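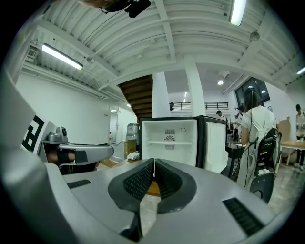

Light wood floor, a thin strip of it, between two black textured pads.

Sep 24, 2023

Wood floors and indoor humidity, a thread. I get the same question every fall when the heat comes on and gaps open between the boards. Most of what follows applies to solid strip and plank. Engineered moves less and fails differently.

Wood moves with moisture content. Moisture content follows relative humidity, with a lag. Temperature matters mainly through its effect on humidity. If you only buy one instrument, buy a hygrometer.

Movement along the length of a board is small enough to ignore in a house. Movement across the width is where the trouble is. Quartersawn boards move less across the face than flatsawn boards of the same species, often by half.

Worked case. Room 20 feet wide across the boards, flatsawn maple, moisture content up four points between winter and summer. Multiply it out and you get more than three inches of growth on paper.

You will not see three inches. Fasteners hold, the small gaps between boards close first, and wood under compression crushes slightly. But the crushed edge does not fully recover, so next winter's gap is wider than the last one. Compression set. It gets blamed on the installer a lot.

My own place in Silley reads 55 percent relative humidity in May with the windows shut. By late January, with the furnace running and no humidifier, it is down in the low twenties. That swing is larger than most flooring makers allow in the warranty. Read yours.

Wekesa Mosoti asked whether he should fill his winter gaps. No. Filler goes in when the boards are narrow, then the boards swell and squeeze it out or push against it. If a gap closes by summer, leave it alone. If it stays open all year, then talk about a sliver or a board replacement.

On cupping: edges high, center low means the underside is wetter than the face. Find the water. Do not sand it. Sand a cupped floor flat and it will crown once the underside dries, and now you have lost thickness too.

Acclimation. Leaving the boxes in the room for three days is a ritual. What counts is the moisture reading of the boards against the subfloor. With strip under three inches I want them within four points, with wide plank within two. I have waited three weeks on one delivery.

Take plenty of readings. On my last job I took 20 on the subfloor and found one wet corner by the patio door. Five readings would have missed it.

Meters: I use a Fasham pin meter. Set the species correction or the number means little. Pinless is fine for a quick sweep, but it reads through thin stock into whatever is underneath.

Expansion space at the walls. Mohamedi's installation sheet asks for three quarters of an inch under the baseboard. Keep it clear. I have pulled baseboards and found the space packed with drywall mud.

Whole-house humidifier vs. portable: I paid 400 for the bypass unit, parts only, and set it to hold 35 in cold weather. Going for 50 in January puts condensation on my windows. The sills are wood too.

Mwanahawa Kinyua points out that a rug hides one more effect - the covered area trails the rest of the room by a few days. Correct, and I should have mentioned it under readings. Lift the rug before you measure.

Radiant heat under solid wood is a separate thread. Skavau has a decent table of surface temperature limits by species, I'll link it when I write that one up.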